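Fenby Home Textiles – Customer Support
Ticket 2039
Subject: Pilling and colour transfer on white crinkle blanket (hearts and clouds)
Opened by: Naheed Lashari
Assigned to: Hammad Janjua
Product line: Skeka
Status: Open – awaiting rewash result
Opened: 23 Sep 2024

Reported fault

Customer states that a white crinkle-knit blanket has come out of the wash with a faint yellowish cast down one side and the raised pattern flattened along the same side. Third wash since purchase. The first two washes gave no trouble. No holes, no pulled threads. Customer asks whether the blanket can be recovered or should be returned.

Entry 1 – H. Janjua

Asked for machine model, programme, temperature, spin speed, detergent and a list of what else was in the drum.

Entry 2 – N. Lashari

Machine is a Niazi front loader. Programme was Mixed at 40, spin left where it was. Powder detergent, one scoop. It was a full load, mostly children's things, plus a striped top in mustard and navy that had not been washed before. The blanket did not go in the dryer. It was hung over a door overnight.

Entry 3 – H. Janjua

Two separate faults, so they are logged separately.

Fault A, colour. New mustard garment washed at 40 with white. Probable dye transfer. The care label on the blanket gives 30, wash with like colours.

Fault B, texture. Customer to confirm the spin speed shown on the panel. The label gives a maximum of 800. Hanging a wet blanket over a door edge will also pull the ridges flat where the weight is carried.

Entry 4 – N. Lashari

Panel says 1200. I had never looked. The flat part is on the same side as the yellow part, but the door edge was across the middle, so I don't think it is the door.

Entry 5 – H. Janjua

Agreed, door edge ruled out as the main cause. Spin speed is the more likely one – a large knitted piece tends to settle against one part of the drum when the load is full, and whatever is packed next to it presses on it for the whole spin. That would account for both faults being on one side.

Steps for the customer, in this order:

1. Do not tumble dry or iron. Heat can fix the dye.
2. Soak in cool water with colour run remover, following the quantity on the packet. Check that the packet allows coloured knits. Test on an inside corner of one heart first.
3. Rinse until the water is clear.
4. Wash alone at 30, liquid detergent, spin 800 or lower.
5. Dry flat on a rack or over two towels. While damp, ease the ridges up by hand, working across the pattern.
6. Report back when fully dry.

Entry 6 – N. Lashari

Corner test done, the pink has not moved. Can't do the soak until the weekend. Is it all right to keep it with the other clothes until then? Also, can the striped top go back in with the darks?

Entry 7 – H. Janjua

Storage with other items is fine provided everything is dry. Wash the striped top separately until the rinse water stays clear, then with darks. Keep red and bright blue items out of any load with the blanket as well.

Pilling was mentioned in the subject line but not in the description. Please confirm whether there is any.

Entry 8 – N. Lashari

A little, at one corner. It was there before this wash so I would not count it. Changed the machine to 800 and written the blanket on the list for a separate load.

Entry 9 – H. Janjua

Pilling noted as minor and removed from the fault list. Return not authorised at this stage. Ticket held open for the result of the soak and rewash. If the cast remains after a second soak, refer to Hutstead returns desk quoting the ticket number.

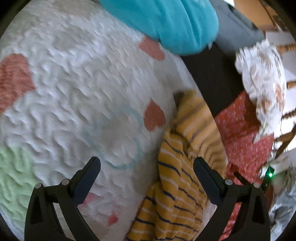 Page 1 of 1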